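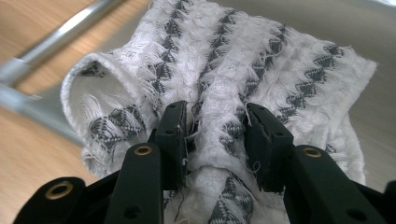 From: Lok-yiu Yang
To: Trilstead Weavers and Menders list
Date: September 26, 2019
Subject: Re: [trilstead] fluffy white wrap, dark zigzags - wash it or leave it be?

Thanks to everyone who wrote back, including the two of you who answered a question about cotton that I hadn't asked. I've put the original message at the bottom for those who joined after the list moved.

First, what it is, as far as I can tell. White ground, openwork, with dark bands built up from little stacked diamonds and points. The bands are woven in. I checked with a magnifying glass and a strong lamp, having been told by my brother-in-law that they were "probably stencilled", a view he holds about most textiles.

The fluff is the real question. The whole surface is hairy, and it's worst wherever the cloth gets folded and along the edges. Some of it looks to me like deliberate brushing and some of it looks like forty years on the back of a chair. Margins are the trouble. At one end there's what I'd call a fringe if I were selling it and a fray if I were buying.

I did the burn test on a single loose thread over the sink. It smelled of hair and left a crumbly bit of ash, so I'm calling that thread wool. I have not burned a dark one. They're holding the pattern together and I felt I'd done enough.

On washing: the Baldursdóttir booklet says cool water, no wringing, dry flat on a towel. The Garent leaflet says never wash openwork at all and to air it on a line "in a mild breeze", which rules out this address between now and March. I tried the damp white cloth trick on one dark band, pressing for a minute, and nothing came off. I'll try it again on a different band before I trust it, as the blacks don't all look the same black to me. Some are closer to charcoal.

On the fluff: please stop recommending the battery shaver. I know it works on jumpers. On lace it's a way of making larger lace. I'm going to snip only the threads that have plainly come away at both ends, and leave the rest to stick out as they please.

On storage: rolled, I think. It wants to roll anyway. Fold one side back and it makes a tube by itself and sits there looking pleased. Does anyone have a spare cardboard tube, at least 80 cm? The Zollell shop sells a "textile archive core" for £38, and I have looked at it from several angles and it is a cardboard tube.

Acid-free tissue I have. I have 400 sheets of it, owing to a misunderstanding about what "pack" meant, so bring an envelope to the next meeting and take as much as you can carry.

One thing I'd still like an opinion on. A couple of the ragged places on the long edge could be caught down with a fine thread, whipped over loosely. Would you do that before washing or after? My instinct is before, so nothing runs in the water, but my instinct also bought the tissue.

Lok-yiu

> Hello all,
>
> I've come home from the hall sale with a white wrap, or shawl, or
> very ambitious scarf. Paid 2 pounds. It was under a toast rack.
>
> Off-white, lacy, with dark stripes made of small zigzags and
> diamonds. Extremely fluffy. Threads going everywhere. I can't tell
> whether it's meant to look like that or whether it has been through
> something.
>
> Would you wash it, and if so in what? Also, does anyone know the
> pattern? I've been through both library books and found plenty of
> diamonds but none stacked up as tightly as these.
>
> It smells faintly of cupboard, which I can live with.
>
> Lok-yiu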